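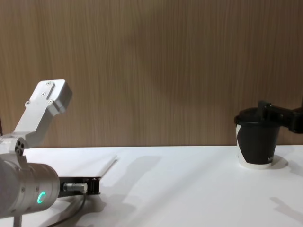
Fig. 3. Green ring lit on the side of the housing.

Section 7: Setting the Wake Time on Your Cutik Bread Maker

Do this after Section 6 and before you promise anyone breakfast.

1. Press and hold CLOCK until the digits blink. They blink slowly, as though thinking it over.
2. Set the current time with the + and – keys. Check the AM/PM dot. Most calls to our help line are about the AM/PM dot.
3. Press PROGRAM and pick a loaf. Programs 1 to 5 can be delayed. Jam can't.
4. Enter the time you want the bread done, say 7:20 AM. The Cutik does the subtraction.
5. Add water first, then flour, then yeast in a small dent on top. Keep the yeast dry.
6. Close the lid and press START. The colon in the display will flash.

Note: Pressing START twice cancels the delay and begins kneading at once. At 11 PM this is louder than you would expect.

Caution: Don't use the delay with milk, eggs or soft cheese. Use powdered milk, and lower your hopes slightly.

Caution: The pan stays hot for 20 minutes after the beep. Wear mitts, including on the hand you think you won't need.

If the display reads E3, the lid is open. If the lid is closed, open it and close it again with more conviction.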